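Unit 6: Gripper width from fiducial markers
Course notes, Robot Perception and Control. Prepared by Gizella Lengyel, revised in June by Barnabás Bozsik.

6.1 What the signal is for

A policy trained on hand-held demonstrations needs two action streams: the pose of the tool and the opening between its fingers. Pose comes from the visual-inertial tracker in Unit 5. Width has to be read from the same video, as the tool has no encoder. An error in width is an error in the action label, and the training code has no means of catching it later.

6.2 Measurement

Each finger mount carries one square marker of known side length. For every video image the pipeline does the following:

1. Detect marker corners in the raw fisheye image.
2. Undistort the corner points only, using the calibrated lens model. Do not warp the full image.
3. Solve for each marker's pose in the camera coordinate system.
4. Take the difference of the two positions along the closing axis.
5. Subtract the fixed offset found at calibration.

The offset is the marker distance with the fingers fully closed. Record it again whenever a finger or a mounting plate is removed, even if the same part goes back on.

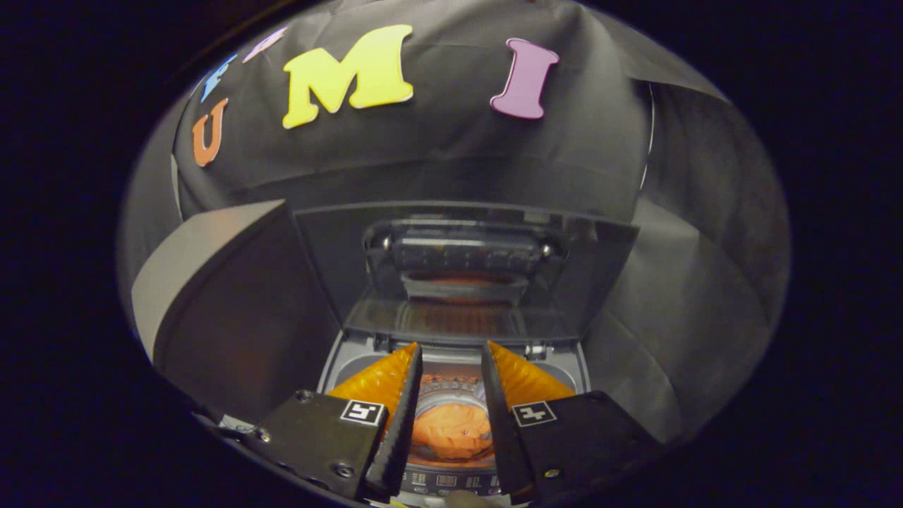 Missing detections fall into two classes, and the Camonix loader treats them differently. A short gap is filled by linear interpolation between the last good value and the next one. A long gap splits the episode. The default limit is 2 consecutive misses. Laundry tasks are a useful test, as a dim view and a deep drum leave little light to spare. With the tool over the open washer and the orange cloth down in the drum, both markers face the camera and the width is well defined, although the finger pads and the cloth are close in color. A color-based finger segmenter would be a poor choice for this task. The marker detector works on grayscale corners and is not affected by hue – contrast and blur are what matter to it.

6.3 Filtering

Raw width is noisy when the markers are small in the image. Apply a median filter first, then a low-pass filter. Run the low-pass forward and backward in offline processing so that it adds no phase delay. The online controller cannot do this, so its delay must be measured and entered in the config file.

6.4 Exercise

Load the Urness episode set (355 episodes). Plot width against time for the first 100, mark every interpolated sample, and list the episodes that the loader splits. Then raise the gap limit and repeat. State which limit you would use for training – and what it does to the moment of grasp, where width changes fastest.

Submit the plots and the modified config file. Code that changes the detector itself belongs in Unit 7.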